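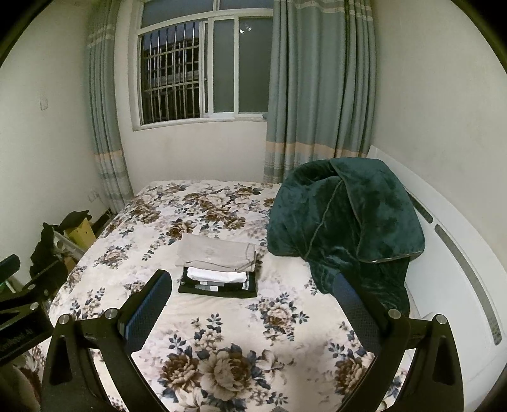
Reading a crime series out of order: have I ruined it?

Posted in Books & Reading > Crime and Thrillers

pagefoxed

I picked up a paperback called The Basside Tide from a swap shelf at the station, read it in two evenings and loved it. Only when I got to the adverts at the back did I learn that it is book 9 in the Inspector Talavera series. The cover said "a Talavera novel", which I took to mean there was a Talavera in it.

The trouble is that the book is rather free with its past. By the end of chapter 3 I had been told that the inspector's old sergeant went to prison, that the marriage was over and that somebody called Trostov was not dead after all. I didn't know he was supposed to be dead. I was pleased for him, in a general way.

So now I'd like to read the rest, and I can't decide between going back to the first one like a sensible person, carrying on from here, or waiting until I've forgotten everything (my memory being what it is, that could be as early as March). Has anyone started in the middle and gone back? Are the early ones still worth it when you know who ends up in the cells? And is there a point where the series properly gets going? My library has most of them, though the first is only in large print, so I'd be reading it at arm's length.

No spoilers beyond the ones I've already walked into, please.

marginalia_mo

I did very nearly the same thing, except that I began with book 7 and had the sergeant business spoiled in a less dignified way, by the blurb. Go back to the beginning. You'll be fine.

The first two are smaller books than the one you've read. They are straight puzzles: a body, a handful of people who all had reason to be cross with it, and an inspector who hasn't yet picked up a past to brood about. You can read them knowing every later turn and lose next to nothing, as the murderers are all new each time and The Basside Tide doesn't mention any of them. The second has a very good boat.

Book 3 is where the long story starts, and it's where your knowing about the sergeant will change things. I'd say for the better. He is extremely likeable in that one. He makes tea for people. Readers who came to it fresh tell me they were charmed by him, whereas I sat there glaring at him over every mug, and had a lovely time. There's a conversation in a car park that I must have read four times – I doubt I'd have noticed it at all if I'd been innocent.

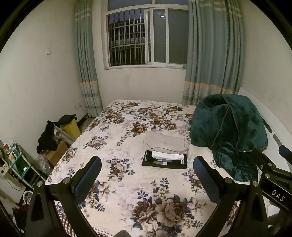 The one you may feel a bit sore about is the book where Trostov goes off the harbour wall, because the whole last third wants you to be upset and you'll be sitting there with dry eyes, checking the train times. Read it anyway. You need it for the business with the Paten papers, which carries on through the next several and which I am told makes sense.

As for the marriage, everybody could see that coming, including, I think, the author.

Two practical things. There is a short story that comes between books 4 and 5, and it's printed at the back of some editions of 5 and not others. It explains why Talavera suddenly has a limp. If your copy hasn't got it, just accept the limp. And don't read the blurbs. Whoever writes them is paid by the secret.

Large print is very pleasant, by the way. You turn the pages so fast you feel like a genius.

coldcase_keith_no_relation

Start at 1. It's a series. That's what the numbers are for.

Also book 6 is rubbish, skip it.

dustjacket_required

I'd argue the other way, mildly. You liked book 9, so read book 10 while you still like it. The author was a much better writer by then, and I've known people go dutifully back to the start of a long series, find the first one a bit thin and never pick up another. There are 15 of these so far. That's a lot of homework to set yourself on the strength of one good paperback from a railway station.

My own way is to read forward to the end and then treat the early ones as a sort of history. You meet everyone younger and more cheerful, which is sad if you're in the mood for it. I did the whole lot like that over more than 2 years, with long gaps for other things, and was never badly lost, apart from the Paten papers. I've now read every page on that subject and still couldn't tell you what was in them.

Don't skip 6. It is slow, and there's far too much about drainage, but the drainage comes back.

pagefoxed

Thanks, all. I've reserved the large print one and book 10 as well, and whichever arrives first wins. Keith, noted about the numbers. Mine was on the spine, under the swap shelf's sticker.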